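Wattimena > Clothing Share > Using the Shelf > FAQ

Clothing Share: Frequently Asked Questions

Last updated June 16, 2021

What is the clothing share?

It is a shelf of everyday clothes that members can take from and add to. Most of it is T-shirts and light tops. We started in March with one box of shirts and have passed along around 600 pieces.

Do I need to be a member?

Yes. Membership is free. Fill out the form at the front desk and Rosalind Sorensen will add you to the list. You can use the shelf the same day.

How many things can I take?

Up to two pieces per visit. There is no limit on visits, but please leave one day between them.

Do I have to bring something to take something?

No. People often bring a bag once or twice a year and take single shirts in between.

How are the clothes arranged?

By color first, then by size within the color. We tried sorting by size only, and people unfolded everything to find what they wanted. Bright colors go to the left and pale ones to the right. On weeks when we are low on stock there may be just a few pieces out.

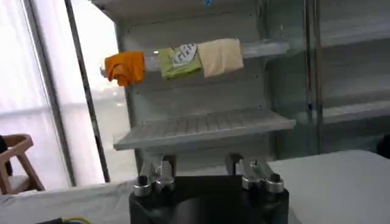 If you pull something out and decide against it, put it back where it was or leave it on the table. Either is fine. Please don't push it in behind the others, where it will stay until we do a full sort.

What condition should donated clothes be in?

Washed, fully dry, and wearable as they are. Small marks are okay on work shirts and paint shirts if you tell us. We can't take anything with broken zippers, large holes, or a strong perfume or smoke smell. Check the pockets.

Can I bring things other than T-shirts?

Sweatshirts, thin sweaters, leggings, and pajama tops are welcome. We don't take shoes, underwear, swimwear, or heavy coats. For coats, ask Otis Pennington, who keeps a list of other places that accept them.

How should I fold a shirt for the shelf?

1. Lay it face down and smooth it from the collar to the hem.
2. Fold one side in to the middle of the shoulder, with the sleeve folded back on itself.
3. Do the same on the other side.
4. Bring the hem up to the collar, then fold in half once more.
5. Turn it over.

The finished shirt should be close to the width of your two hands side by side. Soft knits slide while you work, so hold the fabric flat with one hand while you lift with the other.

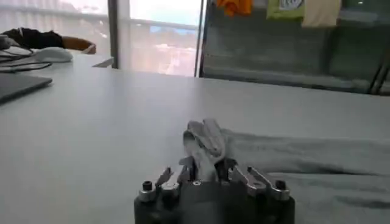
Gray knit fabric on the table, partway lifted.

Which side of a printed shirt should face up?

The print. Many people choose by the picture, and they will open the shirt to look if they can't see it. For a large print, fold the sides in a little less so the middle of the design shows. If the print is on the back, fold the shirt the other way around.

What about white items?

Keep them apart from dark clothes until they have been checked. White picks up lint and dye easily, and it shows every crease. Shake it out, lay it flat, and look over both sides before folding. Turn any printing or label outward.

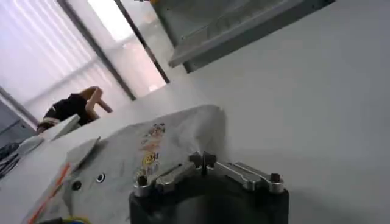

White fabric with a small area of orange, red and yellow printing.

Can I iron here?

No, we don't have the outlets for it. If a shirt is badly creased, hang it overnight at home before you bring it in.

Can I use the laptop table while I wait?

Yes, if there is space. Keep drinks off both tables. Push cables to the back so they don't catch on sleeves. Jackets can go over the back of a chair.

Is there a good time to sort a large donation?

Mornings. The window gives enough light to tell navy from black, which is hard later in the day. A large donation for us is anything over two bags. The biggest one so far was 59 pieces, and Cinzia Marras and Aiman Ismail needed the whole morning for it. Work on one garment at a time and put each on the shelf before you start the next.

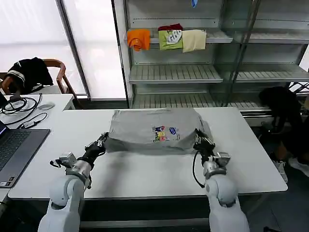

If you can't finish, put what is left back in the bag, write "not sorted" on a slip of paper, and leave it under the table.

What happens to clothes that don't get taken?

After two months we move them to the back room, and they come out again the following season. Anything still left after that is cut up for cleaning rags.

I took something and it doesn't fit. Can I bring it back?

Yes, any time. Wash it first, even if you only tried it on. It does not count toward your limit.

Who do I contact with other questions?

Ask for Anel Zwane at the front desk, or leave a note in the box by the door with your name and phone number.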